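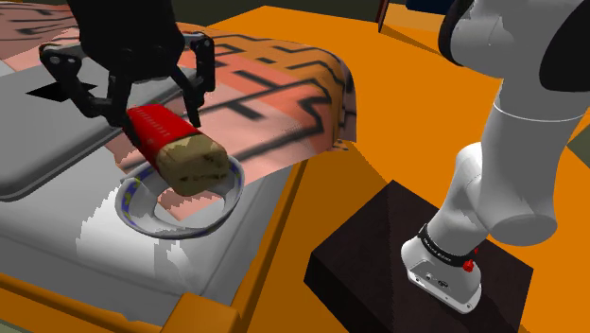

How many demonstrations do you need before you train anything? For a single pick-and-place job, 100 clean ones is a sensible first target, and you should look at the first 3 very closely before recording the rest.

The steps below cover recording by remote control in the simulator. Teaching by hand on the real arm has its own page, as the arm has to be put into free-drive mode and the checks are different.

## Before you start

You need the Stiline controller, the Trotmont task files and enough disk space for the session. Recordings with all views switched on fill a disk quickly, so clear out old test runs first.

1. Start the simulator and load the task.
2. Plug in the controller and wait for the light to stay on.
3. Set the port to 2118 in the settings panel. If the port is wrong the arm won't move and you won't get an error.
4. Press **Home**. Let the arm come to rest before you touch the sticks.

## Recording one demonstration

The task used on this page is putting a food item into a bowl.

1. Press **Record**, then wait a moment before moving.
2. Bring the open gripper over the item and turn the wrist so that the fingers will close across its narrow side.
3. Lower straight down. Sideways movement near the table tends to knock things over.
4. Close the gripper until the fingers stop, and let go of the trigger.
5. Lift clear of everything nearby, then travel.
6. Come down over the bowl. A long item may hang at a slant, with one end lower than the other. Steer by the lower end and keep it inside the rim.
7. Open the gripper, go straight up, and press **Stop** once the fingers are well clear.

Keep your speed even. If you stop halfway to think, the pause goes into the recording and the robot will learn to pause as well. Plan the move first, or throw that one away and start again.

## What to keep and what to delete

Delete a recording if:

- the item was dropped or pushed along the table
- you needed a second try at the grasp
- the arm hit the bowl
- you forgot to press **Stop** and the arm wandered off

Clive Marsden, who wrote the first set of Paltov tasks, used to keep second tries to show the robot how to recover. That can work, but put them in their own folder. Mixed in with the clean ones they made our results worse in February, and it took a long time to find out why.

## Changing things between recordings

Move the item and the bowl a little each time, and turn the item too. Use the **Shuffle** button if you like, though it sometimes puts things out of reach. Change the starting pose of the arm every 4 recordings.

Patchy shading, or one surface showing through another, comes from how the simulator draws the models. It doesn't affect contact. If an item really does sink into the table, reload the task.

## Saving

Name the folder with the task and your initials, then run the Pearce checker on it. It lists any file with missing steps. Re-record those before you copy the folder to the training machine.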